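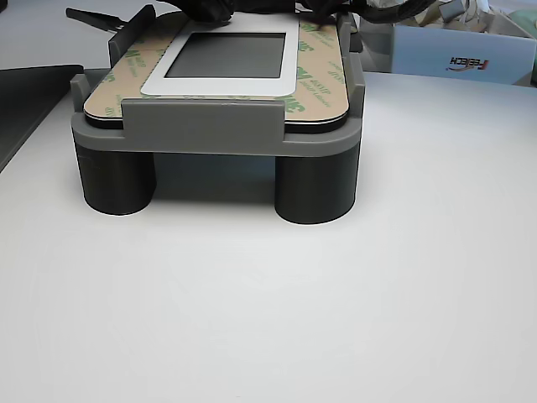
Two Grippers, One Sticky Panel

I have a soft spot for boring parts. Anybody can make a robot arm look good by having it pick up a foam cube, and I've sat through enough trade show demos to have seen a lot of foam cubes. So when Jummai Abubakar asked if I wanted to come to her shop in Pleldale and spend a couple of days putting two grippers through a job she does for a living, I said yes before she'd finished telling me what the job was.

The job is flat panels with adhesive on them. They come with the tan 3M liner still on, a small dark display window sits in the middle with a white border around it, and the whole thing has to get out of a printed tray and over to the next station without anyone pressing on the window. By hand it's easy. You slide a fingernail under an edge, tip it up, and off you go. A gripper has no fingernails, and that's pretty much the whole story of the two days.

The contenders were the Clostetden, a two-finger parallel gripper with long, stiff fingers, and the Pridasar, which is a bit lighter, with softer pads and fingertips you can swap out. Jummai owned the first one already. The second was on loan, and she'd been told she could keep it for 14 days as long as it went back clean (keep that in mind, it comes up again).

Getting the tray right

We spent the first morning on the fixture and not on the grippers at all, which annoyed me then and doesn't now. Jummai prints her own trays in gray, and she's on version 6 of this one. It stands up off the table on round legs with a gap underneath, and the front lip is kept low so that the fingers can come in close to the edge of the panel. The back left gets a taller wall to push against. There's a little post at the back right corner too, and I kept wanting to snap it off because it seemed to be in my way every time I jogged the arm by hand.

"Leave my post alone," she said. She said it more than once!

Her reasoning is that a panel which can slide even a little will slide when a finger touches it, and then the arm closes on air. The post and the wall give it two places to stop. Earlier versions had a high lip all the way across and looked much tidier, and the fingers hit it constantly. She showed me version 3, which has a chunk missing from the front. I didn't ask.

Coming in from the back

My first idea was to grab the panel from the front, over that nice low lip. It works if you're patient. The trouble is that the arm has to reach down past the whole panel to do it, and the cables swing forward with it, and on my second try they brushed right across the liner. So we turned the approach around and brought the gripper in over the back, with the cables trailing away behind. Much calmer. I'd recommend anyone trying a job like this to sort out the cable path before touching a single setting in the software, and I say that as someone who did it the other way round.

With the Clostetden, we ran 100 picks from the back. It got 81 of them clean. Most of the misses were the same miss: the fingers closed a hair too high, caught the liner and not the thin black layer underneath, and peeled a corner up. A peeled corner is a dead panel as far as Jummai's customers are concerned, so she has a box of scrap ones for exactly this sort of testing, and we went through a fair pile.

The Pridasar did 88 on its first hundred. I was ready to crown it there and then. The softer pads squash a little when they meet the edge, so being slightly off in height doesn't hurt as much, and it's quieter too, if you care about that (I do, I was standing next to it all day). But then we ran a second hundred without stopping to wipe the pads, and it slid down to 74. Soft pads pick up glue. By the end you could watch it open its fingers and the panel would just hang there for a moment, thinking it over.

Jummai found this very funny. I was less amused, being the one with the bottle of cleaner.

Tuning, and more tuning

We lost most of the next day to speed. Both grippers come set to close faster than this job wants. I brought the closing speed on the Clostetden down to 30 percent and lowered the approach by less than the thickness of a credit card, and its misses nearly went away: 93 clean picks, with hardly any peeled corners. The same slowdown barely changed anything on the Pridasar, whose problem was never speed in the first place.

I also tried the Babalola controller that Jummai keeps on a shelf for visitors. The menus are lovely. It lets you drag the closing curve around with a finger, and I could happily have played with it until dinner. It took around ten minutes to talk to the Clostetden and it never did talk to the Pridasar, in spite of a lot of unplugging and plugging back in, so I can't tell you how that pairing would do. If you've made it work, please write in.

So which one?

For her line, Jummai is sticking with the Clostetden. She runs panels for hours at a stretch and doesn't want anyone stopping to clean rubber. The stiff fingers take longer to set up, and you have to redo the height whenever a batch of panels comes in slightly thicker, but once it's dialed in it stays put.

For my own bench I'd go the other way. I do a dozen of something, then a dozen of something else, and I'd gladly trade a wipe-down now and then for a gripper that forgives me when my measuring is sloppy - and my measuring is often sloppy. I'd want a second set of fingertips in the drawer, though, and I'd want them in the price.

The loaner went back with two days to spare. I cleaned the pads twice, then Jummai looked at them and cleaned them again. She's already printing version 7 of the tray, with a slightly lower lip. The post is staying.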